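Workshop tips I picked up at a robot open day

Posted 3/26/22

I went to the open day at Vesberg thinking I'd look at robots for an hour, eat a free cookie and go home. I stayed until they turned the lights off! Vesberg takes old office computers apart and gets the good bits back out, and part of that work is now done by robot arms. What I came home with, though, was a page of notes for my own bench in the garage, where I fix up hand-me-down PCs for my nieces and half the street.

Our guide was Anatole Marchal, who sets up the work cells. He told us the place handled 3,270 machines last year, most of them plain office towers, and that people still do the first look-over and all the weird ones.

So, the tips.

Lay the tower on its side. I have been working on upright cases for years, bent over like a shrimp with a flashlight in my teeth. At Vesberg every tower goes flat with the open side up. Screws stay where you drop them, the memory and the processor face you, and you can get both hands in.

Give every part a parking spot before you start. This was the big one for me. The robots have trays with a shaped place for each thing, and the arm always knows where to put it down. Mine don't need to be fancy. I cut up an old foam camping mat and made a square hole for the processor, a long slot for memory sticks and a couple of deeper ones for screws. Took me one evening and a bread knife (sorry, bread knife).

Pick one order and stick to it. Anatole said the first weeks with the robots were mostly people arguing over what comes out first, and once they wrote it down even the human benches sped up. Mine is taped to the wall now: power cord out, hold the power button in for a few seconds, side panel, drives, memory, cooler, processor. I used to start with whatever looked easiest and then find a cable in the way.

Learn the blue and green bits. On a lot of office machines the colored plastic is the stuff you're meant to touch – latches, drive holders, that kind of thing. If you're reaching for a screwdriver, look for a colored tab first. I broke a perfectly good drive holder last July by prying at it, and there was a release tab on it the whole time.

Twist the cooler before you pull. Old thermal paste sets like candy. Run the computer for a few minutes first so it softens, shut down and unplug, then turn the cooler gently back and forth until it lets go. Straight up and hard is how you yank a processor right out of its socket. I asked Chun-hung Kwok, who was running the demo, how they taught the arm to be gentle and he said, "Slowly." They did 300 practice runs on junk boards before they let it near a good one.

Handle the processor by its edges, and close the socket up again once it's out. Those little contacts bend if you so much as breathe on them wrong. If you have the plastic socket cover, put it back on. I keep a jam jar of them.
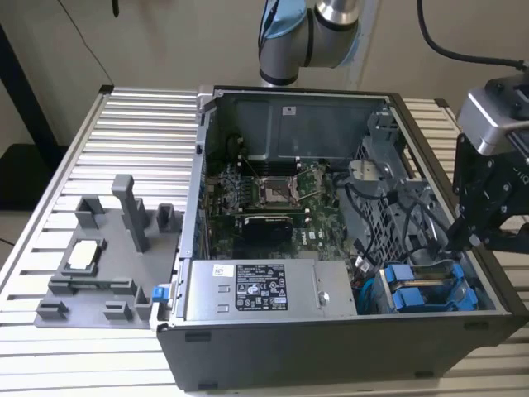 Dell tower on its side, CPU socket empty, with a CPU chip in the gray tray at left.

Leave the power supply shut. You can take the whole box out if you're swapping it, but don't open it up. There's stuff in there that can hold a charge long after it's unplugged. Chun-hung was very firm on this and so was my dad.

Tame the cables early. Loops of cable are what the arms hate most, and I hate them too. Tuck them to one side with a strip of hook-and-loop tape before you go after anything underneath. I bought a roll of 144 precut strips and I have almost 2 left, so don't ask me where they go.

Take a phone picture before each step. The demo cell has a camera watching the bench, and when something goes wrong they go back and look. I never remember which plug went where, so now I snap one every time I undo something.

They're doing another open day in July and I've already asked if I can bring the nieces. If you go, get there early and wear shoes you can stand in, there isn't a chair in the whole building. The cookies are oatmeal.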